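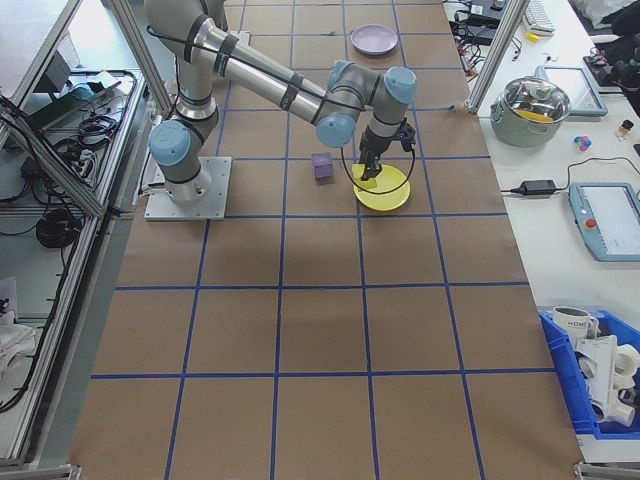
La mesa grande, con su papel kraft, la cinta azul y los dos platos.

Revista > Espacios > Entrevistas

Llego a Groto un Saturday no, un sábado, me corrige riendo Ingvar Hjaltadóttir, porque llevo toda la mañana hablando inglés y se me escapa. Vengo a hablar de mesas, que es un tema que me encanta, y de su manía de cubrirlas enteras de papel marrón.

«Compramos rollos en Nuritz y el último nos costó 63 euros», me cuenta. «La cinta azul la pongo yo, con regla y mucha paciencia. Primero las tiras largas y luego las cortas, ¡al revés me sale torcido!»

Le pregunto por los colores. Un plato amarillo, otro tirando a morado, cubitos a juego... «Ordenar por colores me relaja», dice. «El amarillo con el amarillo, el morado con el morado. Mi hermana lo llama poner la mesa para nadie.»

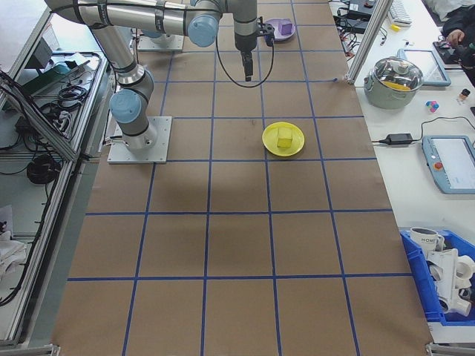 Cada cubo en su plato; a la derecha, la olla con tapa de cristal.

La mesa auxiliar blanca ya es otra historia (se parece bastante a mi escritorio, la verdad). Allí conviven la olla, el teclado, los cables y un montoncito de cubos de colores. ¿Y el cajón azul, con la taza que pone «HOME» entre piezas de tubería? «Ese cajón es mi vergüenza», confiesa. «Lo vacié en abril y mira.»

Quiero saber si piensa poner cuadrícula también ahí. Se queda un rato callada. «En Bimholm lo intenté, en un taller que compartíamos. Duró dos días. Pero el papel me sobra, así que igual la semana que viene me animo.»

Últimas entrevistas
Gilbert: una tienda con 515 cajones
Vivir con 2.000 botones
El taller de Bimholm, por dentro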